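Caderno de trabalho, maio
Oficina deliberativa sobre listas transnacionais, Goterholm

9h40

Retomo onde fiquei. O questionário de entrada está fechado e a Kragh mandou finalmente o ficheiro do inquérito de base. Encomendámos 1000 entrevistas, vieram 916 utilizáveis. O resto foi retirado por eles "por critérios de qualidade", sem dizer quais. Pedi a lista dos critérios. Enquanto não a tiver, não escrevo em lado nenhum que a amostra é representativa, e agradecia que a Grethe também tirasse a palavra do resumo que vai para Nustevmont.

A pergunta de fundo continua a mesma: quando se põem cidadãos a discutir um dia inteiro se uma parte dos eurodeputados deve ser eleita num círculo único europeu, mudam de opinião por causa dos argumentos ou por estarem numa sala onde toda a gente que organiza é claramente a favor? O relatório do ano passado dizia que a deliberação "aproxima os participantes da Europa". Li-o outra vez ontem à noite e continuo sem encontrar o grupo de controlo.

Estado dos materiais:
Caderno informativo, versão 4: revisto pelo Volker, falta a minha segunda leitura.
Guião dos moderadores: incompleto, a parte da tarde são três linhas.
Questionário de saída: pronto, com reservas (ver abaixo).
Grirnumell: instalado, não testado com toda a gente ligada.

10h30

Segunda leitura do caderno informativo. Nota para o Volker Thiele: a página dos argumentos a favor tem o dobro do texto da página dos argumentos contra, e os contra começam todos por "há quem receie". Os favoráveis "defendem", os contrários "receiam". Isto já é meio resultado. Ou receiam todos ou defendem todos.

Outro problema na mesma página. Diz-se que as listas transnacionais "aumentariam a participação eleitoral". Onde está isso? Procurei na bibliografia que juntámos e o que há são modelos e opiniões de partidos. Nunca houve uma eleição dessas, logo não há dados de participação. Proponho: "os defensores esperam que aumente a participação". Se a frase ficar mais fraca, fica mais fraca.

O argumento dos países pequenos também está mal apresentado. Aparece como queixa, quando é uma pergunta de desenho: que ordem nas listas, que obrigação de diversidade geográfica, quem a fiscaliza. A Heiðrún fez um quadro simples com duas variantes de lista e os lugares distribuídos por grupos de países conforme a população. Prefiro o quadro dela ao nosso parágrafo.

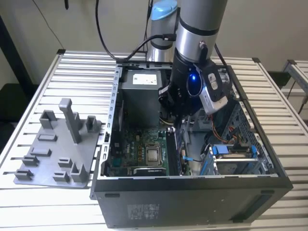
A Heiðrún insiste também em que se explique a diferença entre o candidato principal à Comissão e o cabeça de lista transnacional. Tem razão, no ensaio com os colegas do segundo andar metade confundiu as duas coisas, e são pessoas que trabalham nisto. Acrescentar uma caixa de cinco linhas. Cinco, não uma página.

11h50

Chamada com o Asger Nørgaard. Quer acrescentar uma pergunta ao questionário de saída: "Sente-se hoje mais informado sobre a União Europeia?" Fui contra. Toda a gente responde que sim depois de um dia fechado numa sala com almoço pago. Não mede informação nenhuma. Ele diz que quem financia gosta de ver esse número. Acredito. Ficámos no seguinte: a pergunta entra, mas no fim, e ao lado põem-se quatro perguntas de conhecimento iguais às da entrada. Se o sentimento subir e o conhecimento não, publica-se as duas coisas na mesma tabela.

Ele aceitou depressa de mais. Confirmar por escrito.

Perguntas de conhecimento, tal como ficaram:
1. Quem propõe a legislação europeia (Comissão / Parlamento / Conselho / não sei).
2. De quantos em quantos anos se elege o Parlamento Europeu.
3. Se um cidadão da União a residir noutro Estado-Membro pode votar aí nas europeias.
4. Se existe hoje um círculo eleitoral único para toda a União.

A 4 é quase batota, vão passar o dia a falar disso. Serve de verificação de atenção, não a contar no índice.

13h15

Recrutamento. Confirmados 75 para o dia inteiro. Parece bom até se olhar para quem são. Dos menores de trinta anos, quase todos chegaram pela lista de correio da associação de estudos europeus, que já lá estava antes de nós e que eu tinha pedido para não usar. O Daithí Hayes diz que sem essa lista não enchia as mesas. Pois não. Mas então temos mesas cheias de gente que já foi a debates sobre o mesmo tema, e o efeito que queremos medir está gasto antes de começar.

Opções que discutimos:

a) Ficar com todos e registar a origem de cada um. Barato. Fazemos isto de qualquer maneira.

b) Separar os da associação em mesas próprias. O Daithí gosta, eu não, porque a mistura nas mesas era precisamente o que estava no protocolo.

c) Voltar a escrever aos que recusaram com pagamento maior. A Grethe Thygesen vai ver se há dinheiro. Duvido.

Decisão provisória: a), e c) se houver verba. Sorteio das mesas com estratos por idade e por origem. O sorteio faço-o eu, com a semente guardada neste caderno antes de abrir a lista. Semente: 21.

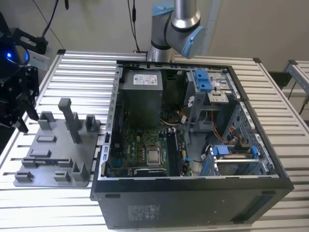

Quanto ao grupo de controlo, o plano é simples: tirar dos 916 da Kragh quem aceitou ser contactado outra vez, mandar-lhes os dois questionários com o mesmo intervalo e mais nada, nem caderno informativo nem discussão. Não é uma atribuição aleatória como deve ser, as pessoas que vêm à sala escolheram vir. Fica escrito na secção de limitações com estas palavras e não com "diferenças marginais na composição", que foi o que se pôs da última vez.

A Heiðrún Mogensen sugeriu um terceiro grupo que recebe só o caderno, sem debate. É a melhor ideia da semana. Permitia separar a leitura da conversa. Perguntar à Kragh quanto custa enviar o PDF e como se sabe se alguém o abriu.

15h00

Teste da votação no Grirnumell com seis pessoas.

Correu assim-assim. A votação intermédia mostra os resultados em direto no ecrã da sala, por defeito, antes de toda a gente ter votado. Para nós isto é fatal: o último terço vota a olhar para a barra. O Volker encontrou a opção para esconder, está em "apresentação" e não em "votação", e volta ao valor inicial cada vez que se cria uma pergunta nova. Pôr na lista do dia: verificar pergunta a pergunta.

A exportação põe "não sei" e "não respondeu" no mesmo código. Não pode ser. Numa pergunta sobre reforma eleitoral o "não sei" é talvez a resposta mais séria de todas. Contorno: criar "prefiro não responder" como opção visível. Feio, mas fica separado.

A tradução da interface diz "eleger" em vez de "selecionar". Numa sessão sobre eleições vai dar confusão.

Se a rede falhar, boletins em papel. Imprimir na véspera, com o código da mesa no canto.
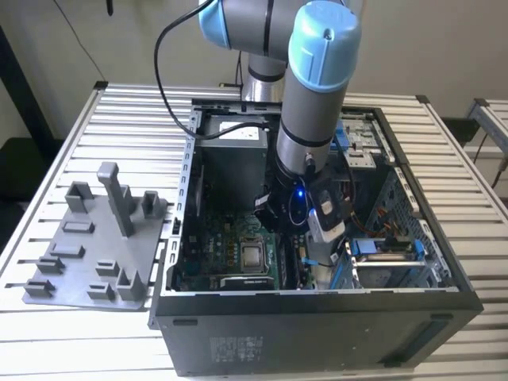
16h20

Guião da tarde. Com os três convidados partidários temos um a favor, um contra e um "a favor com condições", o que dá dois contra um em tempo de palavra, por muito que o Asger lhe chame equilíbrio. Minutos iguais por posição: o segundo favorável divide o tempo com o primeiro. Já sei que se vão queixar. A Grethe trata da mensagem, eu leio antes de sair.

Instruções aos moderadores, a acrescentar:
Não resumir a posição da mesa antes da votação.
Se alguém perguntar "mas o que é que acha?", responder que o moderador não vota.
Desvios para asilo, agricultura ou alargamento: anotar e voltar ao tema. Vão acontecer em todas as mesas. Interessa-me saber a que minuto, por isso apontar a hora.

O Daithí pergunta se devemos gravar o áudio. O consentimento que as pessoas assinaram fala de "notas". Notas não são gravações. Ou se manda uma adenda esta semana ou ficamos sem áudio, e sem áudio a codificação dos argumentos assenta no que cada moderador achou digno de apontar. Mandar a adenda.

17h45

Pré-registo. Escrevi a hipótese principal numa frase: a diferença entre entrada e saída no apoio às listas transnacionais é maior no grupo da sala do que no grupo de controlo. A minha previsão pessoal, para ficar aqui antes dos dados: diferença pequena, que desaparece em boa parte na medição de seguimento. O Volker aposta no contrário. Assinámos os dois na margem.

Pendentes para a próxima entrada:
critérios de exclusão da Kragh
preço do terceiro grupo
confirmação do Asger sobre a tabela conjunta
adenda do consentimento
página dos argumentos contra, reescrita por alguém que seja contra (perguntar à Grethe se conhece alguém em Nustevmont)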